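Work and Automation, Session 3: Mixed Packing

Reading before class: the Dolico packing report, pages on the Clonderow site only. Skip the appendix on conveyor costs.

Background. Clonderow ships boxes of assorted household goods and gifts. Before the change, packers filled every box by hand. Management then brought in Itau, a program that trains robot arms from recordings of people using hand-held grippers. Packers were asked to spend part of each shift packing with the gripper. By the end of May, the site had logged 3250 recordings, of which 671 were thrown out.

What changed for packers

Speed was no longer the main measure. A clean, steady grasp counted for more, and some fast packers found their scores went down.

Pay stayed on the old hourly scale. Recording was treated as ordinary work — the union disputed this.

New tasks appeared: labeling, checking clips, resetting a table between takes. These had no job title at first.

Soft and irregular goods stayed with people longest. Cables were another weak spot.

Terms to know: demonstration, grasp, deskilling, task allocation.

The work at hand: a gripper at an open box with a pink plush toy inside.

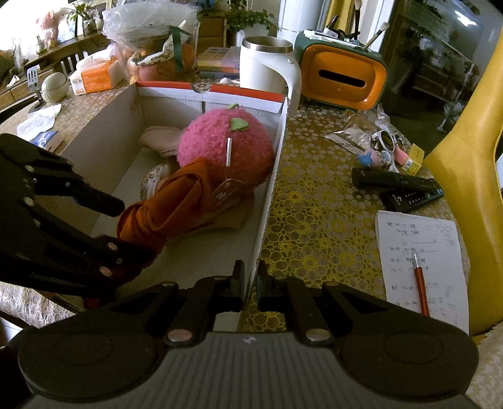
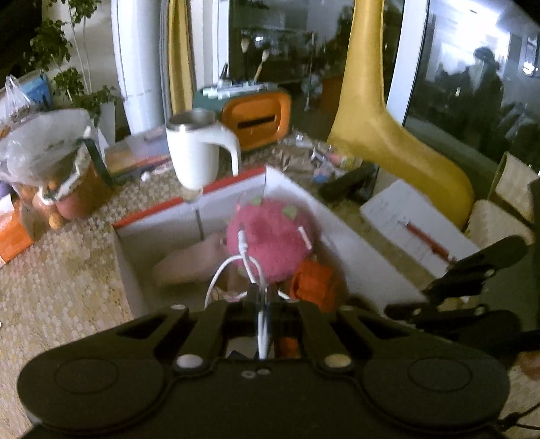

One packer told the Dolico interviewers that she didn't mind the recording, but she wanted to know whether her name stayed attached to her clips after she left, and whether she would be paid again if they were sold to another site. She had asked twice in May and was still waiting for an answer.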